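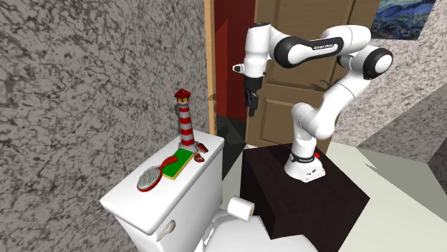 Nana Adjei writes: my arm loads fine but the second I send the first move it jumps, base and all, what did I miss? Third time this month we got that one so it goes first.

Renport bathroom cell – setup and upkeep FAQ
Search this FAQ Go
14 shares 9 comments

Arm jumps on the first move. Why?
Base is overlapping the pedestal. Tiny bit is enough, the physics pushes it out hard. Raise the base until it sits on the top face, reset, then try again. Don't scale the pedestal to fix it, people do and then every reach is off.

Where does the base go on the pedestal?
Near center, a bit to the right. Needs dark surface showing all the way around. If an edge of the base hangs over you loaded the old layout.

What pose should it start in?
Up high, folded, gripper pointing at the floor and clear of everything. Not touching the tank, not touching the door frame. Save it as home before you do anything else. Kulap Siriwan asked if you can start with the gripper right over the tank lid. Can, but one bad joint value and the hairbrush is gone.

Stuff on the tank lid falls off at reset
Drop height. Objects get placed a little above the lid and then settle. Too much height and the lighthouse tips over, takes the rest with it. Lower it in small steps. The green pad with the yellow border goes in flat, if it lands on the brush handle you get jitter. Touching the brush at the tip is ok.

Can I move the pedestal?
Yes but redo the reach check after. All of it. Too close to the toilet and the elbow runs out of room on low grabs by the bowl. Too far and you lose the far end of the tank. Ekkachai Srisuk moved his for layout 626 and skipped the check, half the grasps failed and we spent a day looking at the gripper settings instead.

How long is the reach check?
118 targets. Go get coffee.

Gripper closes but the object slides out
Check in this order
– finger friction, it goes back to default when you re-import the arm
– object mass, the toilet paper roll came in way too heavy in one build
– step size, if someone made it bigger for speed put it back

Fingers go right through the flush lever
Lever has no collision shape in the older toilet file. Swap in the one from the Votden folder. Then check the tank lid is still level, the two files dont have the same origin.

How often should I rebuild the cell?
We do it every 1,000 resets or so. Drift in the saved poses mostly. Wichai Thepsuriya says less is fine if you never edit by hand. Nobody never edits by hand.

Do the walls and the painting matter?
Not for contact. For camera work yes, leave the textures alone unless you log the swap. Same for the lights, the shadows move when you touch them.

Door?
Fixed in this cell. It has a handle, it does not open. Opening version is in the Clarkden set, seperate page.

Old log says 1,776 contact warnings, is it broken
Probably the base overlap again. See top. If the count stays up after you raise the base, send the log and your layout file to Bezawit Tilahun. Both please, the log alone is no use.

Last updated 10th November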